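Home | Reviews | Features | Lists | FAQ | About

Album Reissues and Deluxe Editions: Your Questions

By McKinnon
12 July 2023
30 comments | 697 shares

Is a remastered album always better than the original?

No. Remastering means someone went back to the final mix and adjusted levels, tone and loudness. On a bad early CD transfer that can help a lot. On a record that sounded fine in the first place, you often get the same songs, louder, with the quiet parts flattened. Play both at matched volume before you decide. Louder nearly always wins in the first minute and gets tiring by side two.

What is the difference between a remaster and a remix?

A remix goes back to the separate tracks and rebalances them, so the drums may come up or a buried guitar may suddenly be audible. Stickers on the shrink-wrap blur the two words all the time. Check the small print on the back.

Are the bonus tracks worth paying for?

Sometimes. The Nivell box from last year had some 30 extra tracks, and I've gone back to 2 of them. The rest were rough takes with the vocals missing, plus a radio edit that was the album version with an early fade. Demos are interesting when a song changed on its way to the record. When it didn't, you are buying it twice.
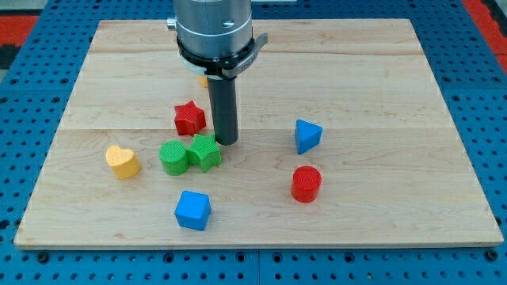
The exception is a full live show from the same tour. Those hold up, provided it's one night and the label hasn't stitched it together from several.

"Cut from the original tapes" — does that mean anything?

It means less than you'd hope. Tapes can be transferred to digital first and cut from that file, and a label may still feel entitled to the phrase. I asked Sirow how its new pressings were made and got back a paragraph about passion. If a label used tape all the way through, it will usually say so in plain words, and name the engineer too.

Should I buy the numbered edition?

Only if you like the number. The Zodudness debut has now come out in nine versions, and three were called "limited." Resale prices dropped each time another appeared.

Do you get free copies?

A few. Most of what we review is bought at full price, which may explain the tone.

How do I know which version is on my streaming service?

Often you can't tell. Services swap in the newest master under the old title and release year. Look for a second copyright date at the bottom of the album page — it's the best clue you'll get, and it's wrong fairly often.

Will you rank every version of my favorite album?

Probably not. We tried it once in July and the comments are still going.

Previous | Next | Back to top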